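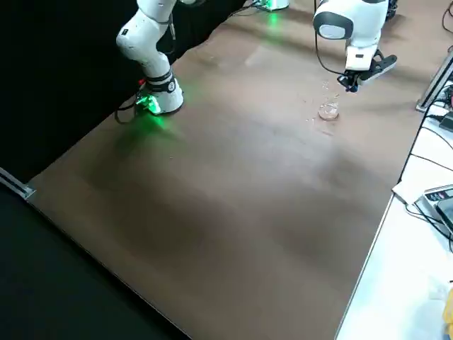
Flatska tabletop manipulation: second progress report
Prepared for the Lebrun program office by Halvard Bakke
Last updated: January, 4:40 p.m.

When we wrote the first report we promised three things: a planner that could handle two arms without treating one of them as furniture, a perception module that could find transparent objects, and a set of tools that someone other than me could operate. We have delivered the first, most of the second, and a version of the third that Gualtiero Rizzi describes as "documented in spirit." He has since been assigned to the documentation.

Planner

The two arms now share one schedule. Previously each had its own planner and a polite agreement about who owned the middle of the table, and the agreement broke down whenever a task needed both of them there. The new version, which we're calling Surkico because the repository had to be called something, plans both arms together and replans when either falls behind. Median planning time dropped from 488 milliseconds to 194. Most of that came from caching collision checks. A smaller part came from deleting a loop that ran every check twice, which I wrote, and which the first report listed under "safety features."

Replanning in mid-motion is still rough. If the goal moves while an arm is committed to a path, Surkico sometimes picks a new route that is perfectly valid and takes the scenic way round. We have put a cost on this. The cost is currently a number I like, and tuning it properly is on the list for next period.

Perception

Clear cups remain the hard part of the proposal, as reviewer two predicted at some length. The depth sensor looks straight through them and reports a table. Our answer is to stop asking depth for an opinion: the detector now works from color images, finds rims and highlights, and fits a cup model to whatever it has. On upright cups it finds the object in 70 percent of test views, up from 40. It does best on plain surfaces under steady light, and the program office will notice that these are the conditions we test in.

Tipped cups are where the model fit goes wrong. The fitting code assumed an upright axis, so a cup on its side came back either as no cup or as a very short, wide one.
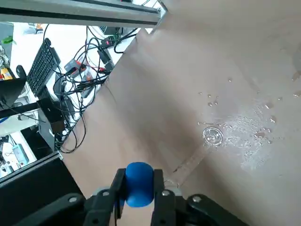

Axis estimation is now a separate step, run before the fit and allowed to return any direction it pleases. The wrist view is the one we argue over most, and it shows why. The cup is lying on its side with a bright rim, and the body behind it fades into the tan surface except for a few faint edges. The rim alone gives two possible axes, pointing opposite ways. Then there is the spill next to it, full of droplets and bubbles that throw back bright specks, and the highlight finder is very fond of bright specks. In one build it proposed cups all over the puddle with high confidence. We now group highlights by curvature before fitting, which removes most of these phantom cups and, I'm sorry to report, an occasional real one.

A blue object held in the fingers gives the segmentation no trouble whatsoever. If Lebrun would consider renaming the project "Manipulation of Matte Blue Things," we could close out early and under budget.

Tooling

Provix, our log viewer, now replays both arms, all camera streams and the planner's decisions against one clock. Before this we lined up the streams by eye, and a good deal of what we called planner lag was us dragging a slider badly. It also records which version of the detector produced each result. We lost most of a week to comparing two detectors that were the same detector.

Remaining problems in Provix: it eats memory on long sessions, search is case sensitive for no reason anyone can recall, and the export button exports to a folder of its own choosing.

Against the plan

Milestones one and two are complete. Milestone three (tipped and partly hidden cups) is late. I'd put the delay at one month, and I'd ask the office to remember that I also estimated milestone two. Spending is on plan, helped by our not having hired the second engineer, which is also a fair part of why milestone three is late.

Next period: tune the replanning cost, let the detector ask the wrist for a second viewpoint when the two axes score alike, and get liquid labeled as its own class so it stops being mistaken for glassware. We'd like permission to move the unspent salary line into annotation. The request form is attached, with the correct box checked this time.

3 comments | 2 shares

grizzi: Documentation is at page nine. Please stop renaming the config keys.

Program Office: Can you say which lighting the 70 percent was measured under? Form received, thanks.

hbakke: Overheads on, blinds down. Will add it to the table. Gualtiero, one more rename and then I'm done.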